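Can a robot tidy my hallway yet?

October 8, 2025

I've been obsessed with chore robots since July, when I read that Zedell was teaching one to pick up after people in a simulated house. My own house could use it! So I've been following along, and the job I care about is the dull one: go down the hall, through the door, get the stuff off the floor.

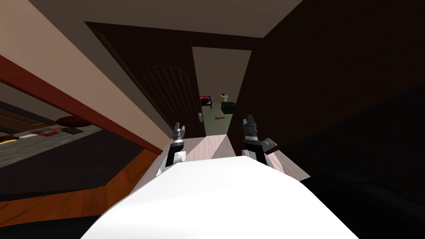
Two hands and a lot of floor

That little orange thing past the doorway would take me 2 seconds. A robot has to get its whole wide body down the hall first (mind the door!), then work out what's junk and what lives there. Is the green box clutter? I wouldn't know either.

My guess is that driving around is close to solved and hands are the slow part. Grippers like these have to come at things from the right angle, and up close there's sometimes not much to go on, just dark surfaces and plain brown ones.

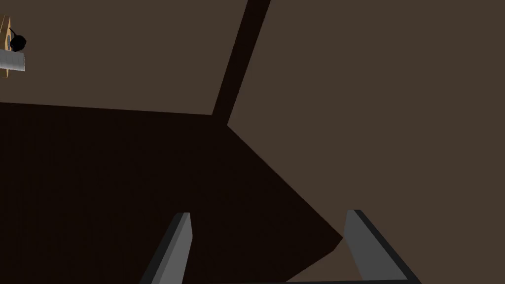 I'd happily wait 40 minutes for a clear floor, by the way. I'm at work, who cares? What I won't do is come home to find it stuck in a corner. Ask me again in 10 months, and I'll probably still be picking up socks.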